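Notes from the Linen Cupboard

December is the month when everybody seems to have somebody coming to stay, and so this is the month when I get the most letters about sheets. How many to own, what to do when the spare set smells of cupboard, whether flannelette is worth the trouble. I love these letters, I really do, and I have been meaning to answer a batch of them together for some time.

The first thing I always want to say is that you need fewer sheets than you think. Three sets for a bed in daily use will see you right, and two for a spare bed. For years I kept far more than that, most of them inherited, and I could never find a matching pair of pillowcases without emptying the whole shelf on to the landing. When we moved to the house in Zudside I gave most of them away (the animal shelter was delighted with the towels as well) and I haven't missed a single one.

Dark patterned sheets, I have come round to. I was brought up to believe that bed linen was white and that anything else was hiding something, but a good deep grey with a bit of a check in it is a forgiving thing in a house with tea drinkers. Wash it cool, wash it inside out if it's a duvet cover, and keep it well away from anything fluffy.

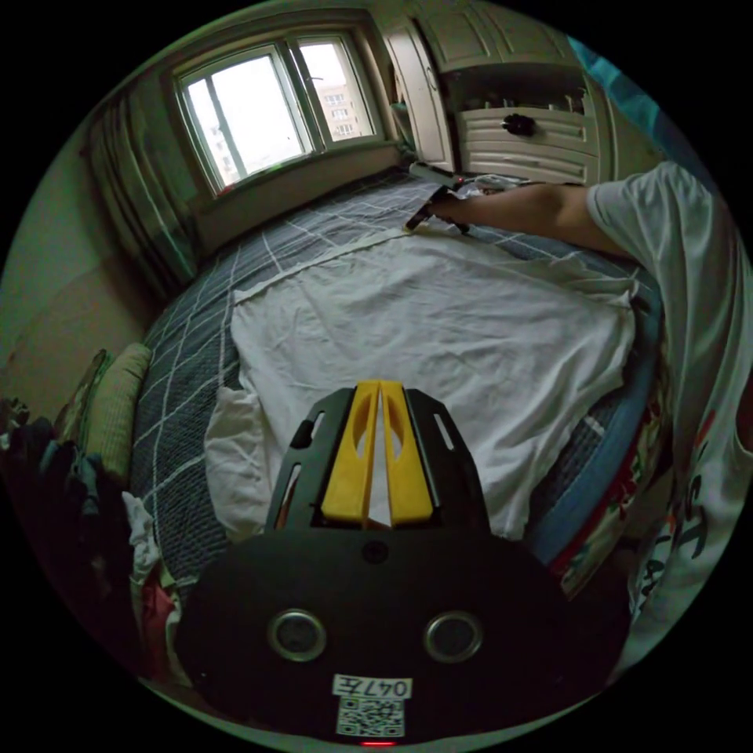 On thread count

A reader in Hovland asks whether she ought to be paying extra for a very high thread count. My own feeling is no. Somewhere near 200 is perfectly pleasant if the cotton is decent, and a plain percale at that sort of number gets softer every year you own it. I have bought much grander sheets that went bobbly before the following spring, and I was quite cross about it. Feel the cloth if you can, hold it up to the shop window, and trust your fingers over the packet.

She also asks about ironing. I iron pillowcases and the top foot or so of the flat sheet, where it folds over, and the rest takes its chances. If you bring things in from the line while there's still a breath of damp in them and fold them straight away, you'll get most of the way there without plugging anything in.

Folding is where people get into knots, particularly with a big sheet and only one pair of hands. Lay it out on the bed and work there – you have a nice flat surface and nothing drags on the floor. Find a corner, take it across to its neighbour, smooth it down with your forearm, and carry on until it's the width of your shelf.

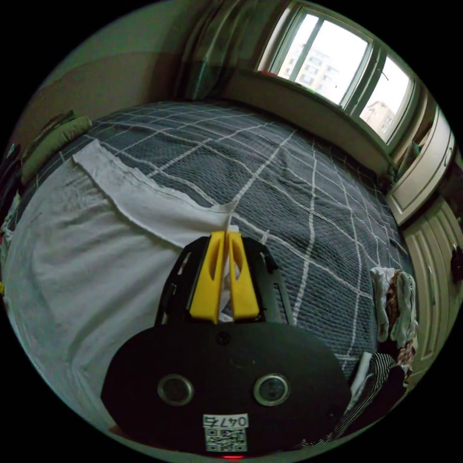
With fitted sheets it's the same idea, only you tuck one elasticated corner inside the other first, and then the remaining two, so that you end up with something near enough to a rectangle. Mine are never perfect. I put the neat edge facing outwards and shut the door.

As for the smell of cupboard, leave the doors open on a dry afternoon and move the bottom pile to the top now and then. Lavender bags are lovely, but they do need a squeeze to wake them up, and after a couple of years they want refilling.

Next time I'll get to the blankets, including the long letter about moths. Do keep writing in!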